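Diário, fim da tarde

Hoje foi dia de roupa. Chove desde a manhã e eu decidi que não saía de casa antes de acabar o cesto, que já me olhava há muitos dias. Escrevo em português, como prometi a mim mesma no começo de janeiro, uma página de cada vez e sem abrir o dicionário para cada palavra. Se eu errar os géneros, paciência.

Em Gurkonlow, na casa onde cresci, passar a ferro era trabalho de uma manhã inteira e ninguém podia falar alto. Aqui quase não passo. Aprendi a dobrar bem e a deixar as coisas com peso em cima, e para a minha vida isto chega. O ferro que comprei na loja Tutis, por 44 euros, está no armário desde o verão e penso que ainda tem o papel dentro da caixa.

Comecei pelas toalhas, porque são fáceis e dão coragem. Depois os panos da cozinha, depois as meias, que é a parte de que menos gosto. Há sempre uma meia sozinha. Guardo as sozinhas num saco à parte e já não tenho esperança para a maior parte delas.

As camisas ficaram para o fim. A minha palavra nova de hoje é "carcela", a tira da frente onde estão os botões. Encontrei-a no livrinho de costura, aquele que traz 2000 palavras da casa e da roupa, na página 94. Fiquei contente, porque sempre disse "a parte dos botões" e as pessoas entendiam, mas eu sentia que me faltava uma coisa. Também aprendi "bainha", que eu confundia com "banha". Imagino o que a senhora da retrosaria Chan pensou de mim quando lhe pedi para subir a banha das calças.

Com camisas de manga curta tenho um método, mas não o cumpro sempre. Estendo tudo bem aberto, com a bainha direita do meu lado, aliso com a mão do meio para fora, e só então viro uma manga para dentro. O colarinho é o meu problema. Posso alisar o corpo todo e o colarinho continua com vontade própria — e se começo outra vez por ele, o resto enruga.

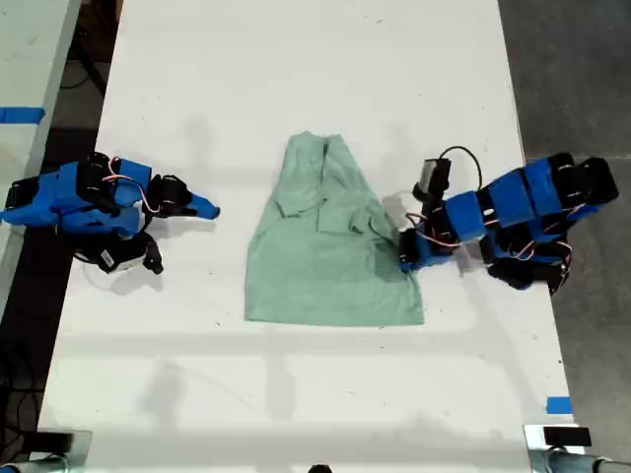

A camisa verde-clara, ainda com muitas rugas.

Gosto muito deste verde. Não sei se se diz verde-água ou verde-salva, o livrinho dá as duas palavras e não explica a diferença. Para mim é a cor das portas na rua Gretgate, onde morei no primeiro ano, quando ainda só sabia dizer bom dia e obrigada.

Faltam os lençóis. O de elástico vai ficar numa bola, como sempre, escondido debaixo dos outros. Agora vou fazer a sopa, que as batatas já estão descascadas — e amanhã tenho de comprar molas novas.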